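3.2 Surface finish and grain contrast

Panels were conditioned for 18 days at Plellico before oiling. Contrast was read along the grain at 400 nm.
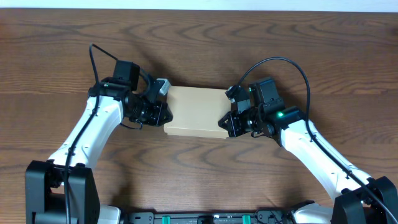 3.3 Effect of grain figure

Curved grain gave wider scatter than straight grain in all 16 panels. Oil uptake was highest where the bands turned sharply.
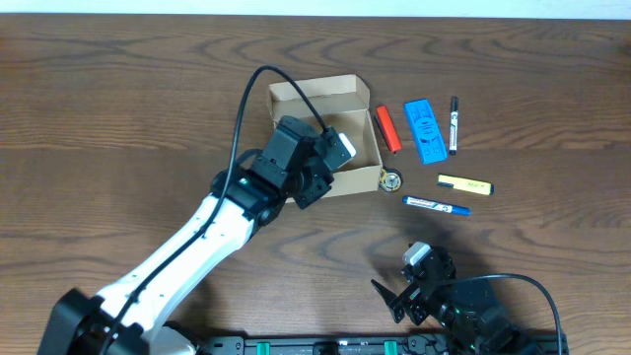
Figure 3. Wavy grain on a wooden tabletop, warm brown finish.

Glare raised the readings on glossy finishes, and affected areas were left out of the mean.
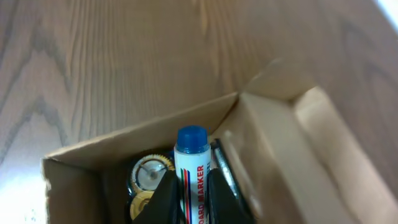

Silvia Zeman notes that leaving out such areas may understate contrast in oiled panels (personal communication).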